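**Desari Reading Fund: progress report, second period**

Prepared by Diễm Chu, project lead, Griren Community Learning
For: Timo Ehlers, grants manager
June 9, 2024

This report covers the second period of the home reading scheme in Momholm. It follows the headings you gave us last time, except that I have put staffing before spending, as most of the changes in spending come from staffing.

## Where we are

The scheme lends books and pairs adult learners with a reading partner for one hour a week. The target for the whole grant is 36 pairs. We have 36 matched as of this report, although four of those have been matched only recently and have not yet had a second session. I would not count them as settled until July.

Ten pairs from the first period have stopped. Three learners moved away from Momholm, two took jobs with shifts that clash with every slot we could offer, and one pair finished because the learner had reached her goal, to read her tenancy letters without help. In the other four cases we did not get a clear reason. We wrote to all four and had one reply, which said the partner was fine but the travel was too much. All ten places have been filled and the new pairs are in the figure above.

Sessions take place in the library annexe, at the Yap Street rooms and in learners' homes. Home sessions are the most reliable. People cancel less and they keep going over the winter. They cost us more in partner travel, and I come back to that under spending.

## Book stock

We agreed a stock of 1,000 titles by the end of the grant. The catalogue is complete for the adult fiction and health sections. The section on forms, money and housing is behind. Much of what is sold for adult learners on these subjects is out of date, and we have returned one whole order after finding that the benefits chapters described rules that no longer apply.

Learners have asked for more short books. Several have said they would sooner finish a thin book than make a start on a thick one, and the loan records agree with them. We have moved part of the next order over to short titles, mainly crime, local history and cookery. Large print is also borrowed well beyond the group we bought it for, so we will buy more of it.

Covers have been a small problem. The paperbacks from our second supplier split at the spine after a few loans. We now buy hardbacks where the price difference is small and cover the rest ourselves.
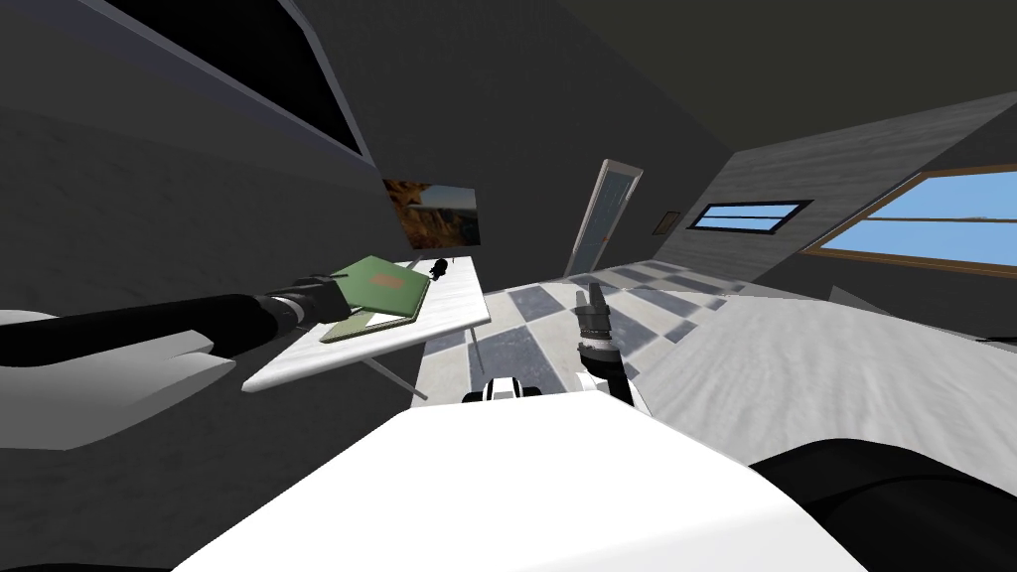
Can a learner keep a book past the four-week loan?

They can renew it twice by phone, text or through their partner, and there are no fines. After the second renewal we ask for it back only if another learner has requested it.

We changed to this in the middle of the period. Under the old rule, learners who were late with a book tended to stay away from sessions as well, and two partners raised it with us independently. Returns have not got worse under the new rule. I will report on it again once it has run for longer.

## Staffing and training

The part-time coordinator post was empty for the first five weeks. I covered it, and the newsletter and the learner survey both slipped as a result. The post is now filled and the handover is finished.

Partner training ran twice. The first course was too long. People liked the phonics session but found the safeguarding session hard to follow, mostly because it was the last thing in the day. For the second course we split it over two evenings and put safeguarding first. Feedback was better, and everyone who started the second course finished it, which had not happened before.

We still have too few partners who can offer daytime hours. Most of the people on the waiting list want mornings, and most new partners are free only after six. We have put notices up at the Momholm health centre and the bowls club and will see what comes of them.

## Spending

Spending is inside the budget overall. There are two lines to note.

- **Partner travel** is overspent. The bus route between Yap Street and the east side was withdrawn and some partners now claim mileage instead.
- **Coordinator salary** is underspent because of the empty weeks. The amount left over is 3,000.

I would like your agreement to move 1,000 of the underspend into partner travel and to hold the rest until the learner survey is done. If the survey shows demand for a second daytime venue, I will write to you with a proposal for it. If you would prefer the money to be returned, please let me know before the July payment.

## What has not gone well

The learner survey is late. The first draft was written at too high a reading level, which three learners pointed out when we tried it with them. It has been rewritten and can now be answered aloud, with the partner of a different learner writing down the answers.

The catalogue software lost its loan reminders for part of the spring. No loan records were lost, but learners got no texts during that time and we had to ring round. The supplier has replaced the faulty part of the system and we now take a weekly copy ourselves.

## Next period

1. Finish the survey and send you the results.
2. Order the housing and money titles, checking dates of publication before payment.
3. Run one more training course, in the daytime.
4. Review the pairs matched most recently.

The loan summary and the budget sheet are attached separately. I am away for the first week of July, and the coordinator will pick up anything urgent from the office address.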